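Print this page | E-mail this page to a friend

This site uses cookies to remember your settings and count visits. By carrying on you agree to our cookie policy. OK

Aller project gallery: picking up soft things in other people's homes

Sivbridge Robotics Group

Aller is our two-arm household robot project, and for most of the past year it has been about bedding. Pillows, cushions, folded blankets, towels, fitted sheets. The question behind the work is a narrow one. If a robot has learned to handle soft objects in one home, how much of that learning is still good when you take it through somebody else's front door?

We put up this gallery page so visitors can see the kind of rooms the work goes on in. The full write-up is with the reviewers and will be linked from the project page when it is out. What follows is the short version, with the main results and a few notes on things that did not make it into the paper.

The method

An operator works the two arms directly and carries out a short job, such as moving a pillow from one piece of furniture to another. The robot records what its head camera sees and what its joints are doing. Later on we train a policy on those recordings and ask it to do the same kind of job by itself.

Most groups collect a lot of recordings in one or two rooms. We went the other way and kept the number of recordings fixed while changing how many homes they came from. The full set is 466 recordings from 20 homes. We then cut smaller sets out of it, all the same size as each other, drawn from two homes, five homes or all 20, and trained a separate policy on each.

Nobody tidied up for us, and we asked people not to. Itziar Tejada, who ran the collection, wrote the instruction sheet for households and it was one line long: leave the room as it is. Beds were made or not made. Chairs were where people had left them. The operators chose a starting spot, wrote down the furniture involved and got going.

Why pillows

A pillow is an awkward thing for a pair of grippers. It has no fixed shape, so the picture the robot learned from is never quite the picture it gets. It folds over an edge, it sags at one end, and the part you want to grab can be tucked behind the part you can see. It is also light and very hard to damage, and that matters when you are working in a borrowed bedroom.

Chairs make it harder again. On a flat bed a pillow lies more or less flat. On a curved seat it tips, leans on the back and hangs over the side, and the two arms have to reach around the shape of the chair to get hold of it.
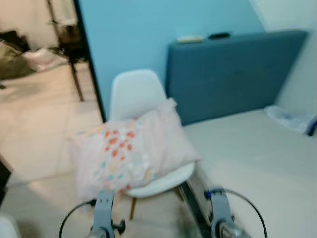
The policies trained on two homes did well in those two homes and poorly everywhere else. They had learned the job, but they had also learned the wall colour, the height of the bed and the way the light came in. In a new home they would often reach toward the right object and then close the grippers in the wrong place, usually too high.

With five homes the reaching got better and the grasping only a little. With all 20 homes both improved, even though each home was now adding far fewer recordings. That is the main result of the paper. For this kind of job, and with this many recordings, a new room was worth more to us than another pass at an old one.

We would be careful about stretching that any further. We tested on soft objects only. The homes were all within a day's drive of the lab, and they had a lot of furniture in common. A group working with mugs or drawers might see something else.

What went wrong

Pale on pale was the worst case by a long way. White pillow on white sheet, cream blanket on a cream sofa. The policies could find the middle of the object but not its edge, and the edge is where you need to pinch. Patterned covers helped. Nga Phùng went back through the failures after the main trials and sorted them by cover, and plain light covers made up more of the list than we had guessed beforehand.

Blur was the next thing. The head moves while the arms move, so many of the recorded pictures are a bit smeared. We first threw out the blurry ones. Then we trained again with them left in and the policy did slightly better, most likely because the robot's own view is blurry when it is running too. They are all in the released set.

Cables gave us trouble in tight rooms. When an arm reached across the body, the cable loop could brush against furniture and tug the wrist. We shortened the loops once, which was a mistake, as the wrist then ran out of travel. They went back to full length the same afternoon. The fix we kept was slower arm motion near furniture – dull, but it worked.

The last one was the floor. The base rolls well on tile and badly on thick carpet. A few of the carpeted bedrooms have shorter recordings for this reason, and you will notice it if you plot the lengths.

Comparison runs

We ran two other training recipes on the same data. Skestov is our older one, which predicts a single arm movement at a time. Moulin predicts a short run of movements and then looks again. Moulin was better in every split, and the gap was widest when the pillow was hanging off something. Skestov tended to hesitate there, moving a gripper in and out without closing it.

We don't think this settles which recipe is better in general. The two were tuned by different people and Moulin had the newer code. Both will be released with their settings so that others can check.

What comes next

We are starting on jobs with two soft objects, such as putting a pillow into its case. Early runs are slow and most of them fail. We expect to have something to show by May.

If you have a spare hour and a bedroom in or near Sivbridge, we are still looking for homes. The robot fits through a standard doorway. We bring our own pillows if you would like us to, but yours are better for the data.

Reader comments

gumleaf_kev
Good to see a group leave the mess in. Every demo I've watched has a perfectly made bed and one cushion in the middle of it. Did the operators get better as they went along? Wondering if the later homes just have cleaner recordings.

Itziar Tejada
Yes, they did. We shuffled the order of homes between operators to spread that out, and the smaller sets were drawn from early and late homes alike. It doesn't remove the effect completely. There's a plot in the appendix.

M. Rourke
Is the data going to include the depth channel or only colour?

Nga Phùng
Colour and joint positions only for the first release. We didn't record depth in all of the homes and decided not to put out a patchy set.

parcelbay
We see the same thing with soft mailers on a grey conveyor. Changed the belt colour in the end. Not much help in a bedroom, I suppose.

tessa from the hill
You came to our place! The dog is still suspicious of the hallway. Happy to have you back for the pillowcase one.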